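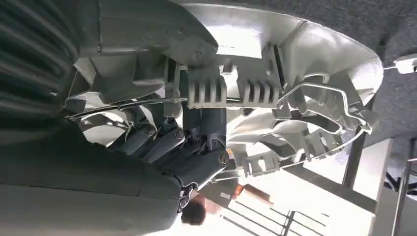 Going to the Jedex open day in Dutstead with a group – what should we ask to see?

Posted by claybank_mum in Days Out and Visits

Hello everyone, and sorry in advance for the length of this! I help run a small after-school tinkering club (mostly middle schoolers, a couple of older ones who never left, bless them) and we have been offered places at the Jedex open day in January. It's the one where they show robot hands handling molded plastic parts and that sort of thing. The booking page says each slot is 40 minutes and they take 7 visitors at a time, so I'd have to split the kids into groups and wait with the others.

What I'd love to know from anyone who has been is whether it's worth the drive from Clunau with kids who have only ever seen robots in videos. Do they let you get near enough to see the fingers working? Is it mostly talking? And is there anything we should ask for specially, or do you just get what you're given? I did try calling but I only got the recorded message about parking.

Thank you so much, any little scrap of advice is welcome.

tarn_and_kettle
Member, 813 posts

Oh do go, you'll have a lovely time! I went on the Thursday last time with my two nephews and we still talk about it at dinner. I'll tell you what I can remember, and forgive me if I wander.

First thing, it isn't a show in the sense of lights and music. You're watching people and machines get on with a job, and some of that is slow. A hand closes on a part, someone looks at a screen for a while, the hand opens again, and they have another go. My younger nephew got restless in the first ten minutes and then suddenly was completely glued to it, so don't panic if yours are fidgety to begin with.

Second, ask them to do the awkward shapes. A plain box is easy to pick up and the kids will shrug at it. A big molded part with ribs and clips and open curves all over it is another matter, and you get to see how the fingers have to find somewhere sensible to rest. The hub cap was the one our group liked best, with all the gaps between its spokes.

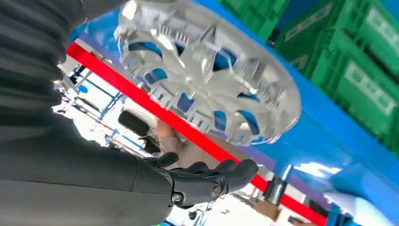
I asked the engineer why they didn't use something simpler and she was very patient with me. She said a wheel cover is thin and shiny and has a good side you don't want scratched, so the hand has to be firm and gentle together, and people are better at that than we give ourselves credit for. I thought that was a nice thing for kids to hear. She then got one of them to pick up a cap with just a thumb and 2 fingers and explain how he'd done it, and he couldn't! He just stood there laughing.

Practical bits: wear flat shoes, bring a sweater (the big door was open for most of our visit), and eat before you come. There's a vending machine but it ate my dollar. The Intarasuk bakery across the road does very good egg rolls and they didn't mind us taking up the whole window.

As for getting near, I'd say near enough. You stay where they ask you to stay, and the staff are friendly but firm on that point. If you have anyone shorter, put them in front – the adults can see over.

dutstead_dave_ish

its good. parking is round the back not the front. get there early or you will be in the overflow lot and its a walk

pinwheel.garage
Member

I agree with most of what's been said, but I'd add one thing for a club like yours. Before you go, have the kids each write down one question about the hand itself, because once they're standing there they all forget and ask how much it costs. (Ours did. Every one of them. We never got an answer either.)

Good ones from our trip were what happens if the power goes out while it's holding something, how it knows when to stop squeezing, and whether the bolts ever work loose. That last one came from our quietest girl and got the longest reply of the day, with somebody fetching a wrench to show her how they check.

Also have a look at the different ends on the arms, if they'll show you. I had assumed a robot hand was a robot hand, and I came home quite converted on the subject of brackets. 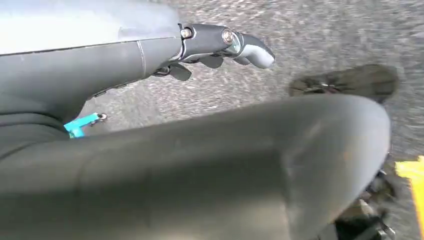 Gripper with a curved fingertip at the end of a gray arm

If you can only get the one slot for half your group, take it anyway and ask at the desk about the rest. We had a family not turn up and they let our second lot in early. I can't promise it'll be the same for you, but they did seem to want people in there looking at things.

And please come back and tell us how it went! I'd like to know if they've fixed the vending machine.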